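Court Monitoring and Documentation of Extremist Violence: Progress Report to the Funder
Reporting period: second half of year one
Grant holder: the Bestelgate monitoring project

1. Purpose of this report

This report sets out the work carried out under the grant since the interim statement, the position against the agreed outputs, and the changes we are asking the funder to approve for the coming period. It covers the three work strands in the grant agreement: observation of hearings, the document archive, and support to people attending court as witnesses or injured parties. A financial note is given in section 7. The full accounts are supplied separately.

2. Background

The project follows criminal proceedings in which an organised political group, or people acting for one, is accused of violence against migrants, trade unionists or political opponents. Cases of this kind often run for several years. Hearings are adjourned, judges are replaced, and the public record is usually limited to the final judgment. The grant pays for trained observers to attend each sitting in the selected cases, to write up what was said in open court, and to publish a summary in plain language.

The project takes no view on guilt while a case is open. Observers sign a code of conduct and do not speak to the press about matters they have attended.

3. Hearings observed

Two cases were on the observation list during the period. The larger one, referred to in our files as Grewal, concerns an alleged chain of command behind a series of street attacks. The smaller one, Olla, concerns the burning of a community hall and has a single group of defendants.

We attended 157 sittings across the two cases. Of these, 18 were adjourned within the first hour, most often because a defence lawyer was absent or an interpreter had not been booked. We count adjourned sittings in the total because the observer's time is spent either way, and because the pattern of adjournments is part of what we are funded to record.

In Grewal the court finished hearing the prosecution witnesses and moved on to the reading of documents. This stage is slow. Much of it consists of seized telephone records and internal circulars, read aloud in full at the request of the defence. Our observers noted the reference number of each document and matched it to the archive where a copy was available. The defence is expected to open its case in April.

In Olla the court ruled that statements taken by the police on the night of the fire could be used, apart from one taken without an interpreter. The ruling has been summarised and published. The prosecution has since applied to add a charge of acting as part of a group, and the court has reserved its decision. If the charge is allowed, the case will pass to a higher court and start again there, with an effect on our budget that is described in section 8.

4. Document archive

The archive now holds 1,022 indexed items. An item may be a single page or a complete bundle. Each has a date, a source, a case reference and a note on whether it may be made public.

The agreed target for the end of year two is 3,000 items. Progress is behind the straight-line figure. The main cause is the checking stage, where each item is read by a second person before it is marked as open. We looked at sampling as a way of speeding this up and decided against it. A single wrongly released address could put a witness at risk, and the code of conduct leaves no room for an error rate.

The following changes were made instead:

Items containing no personal details, such as court timetables and published rulings, now go through one reading only.

The index is kept in Plakero, the catalogue system set up at the start of the grant, and the entry form has been cut from four screens to two.

Scanning has been separated from indexing, so that a backlog in one does not hold up the other.

The effect of these changes will be visible in the next report. Early figures for the last month of the period are better than those for the months before it, but one month is too short a time to draw a conclusion.

5. Support to people attending court

The support strand was added to the grant at the second stage and began in this period. It provides a room near the court building where witnesses, injured parties and their families can wait, eat and meet an adviser before or after a sitting. Court buildings in both cases have shared corridors, and witnesses had reported being made to stand close to supporters of the accused.

The room is open from 8.30 in the morning on sitting days. It has a kitchen, a quiet room with a door that locks, and a small area for children. Travel within the city is repaid on the same day, in cash, against a signed slip.

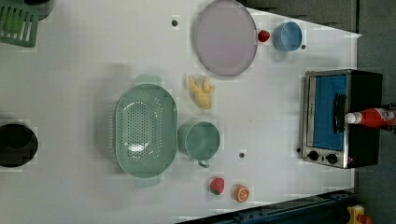 Kitchen items: green mug, mint-green colander and lavender-pink plate.

Use of the room has been uneven. It was full on days when several witnesses had been called and close to empty during the reading of documents in Grewal. We have therefore stopped staffing it in full on reading days. One adviser remains on call, and the room is opened on request.

Two points were raised by people using the service. The first was that the adviser could not explain why a sitting had been adjourned, having not been told. Observers now send a short message to the adviser as soon as an adjournment is announced. The second was that written guidance on giving evidence was too long. It has been rewritten on two sides of a single sheet and is being translated.

6. Publication and use of the material

Summaries are published within five working days of each sitting. This was met in most weeks. It was missed during the court's long run of consecutive sittings in Grewal, when the same two observers were both attending and writing up. A third observer has now been trained and has begun work on Olla.

The summaries have been used by newspapers in reporting both cases, and by a parliamentary inquiry into the funding of political parties, which asked for copies of the Grewal set. We supplied the published versions only. A request from a political party for unpublished notes was refused in line with the code of conduct.

One correction was issued. A summary gave the wrong defendant's name against a piece of evidence — the two share a surname — and was amended on the morning after publication. Summaries now identify defendants by number as well as by name.

7. Financial note

Spending on observation was above budget, owing to the number of sittings. Spending on the archive was below budget, because the second indexing post was filled later than planned. The two differences largely cancel out. The support strand was on budget, with an underspend on travel and an overspend on interpreters. No money was moved between strands without approval, and no single purchase went over the limit set in the grant agreement.

8. Risks and matters for decision

The following matters need a decision from the funder.

Olla may be transferred to a higher court. The new court is in another city, and observers would need to stay overnight. We ask for approval in principle to use up to 18 per cent of the contingency line for this purpose, to be drawn only if the transfer is ordered.

The archive target should be reviewed. We propose keeping the figure and moving the date back by six months. The alternative is to reduce the figure and keep the date. We would prefer the first option, as the Grewal documents will not all be available until the defence case is closed.

The lease on the support room ends before either trial is likely to finish. The landlord has offered a further year at the present rent. An answer is needed before the next reporting date.

Security arrangements for observers were reviewed after one was followed from the court building to a tram stop. The incident was reported to the police and to the court. Observers now leave in pairs and vary their route. No extra funds are requested for this.

9. Work planned for the next period

Observation will continue in both cases. The third observer will move to Grewal when the defence opens, if Olla is then between courts. The indexing of the seized circulars will begin as each is read into the record. The translated guidance sheet will be printed and placed in the support room, and a copy will be sent to the witness office at each court. The next report will include a table of adjournments by cause, as the funder requested at the last meeting.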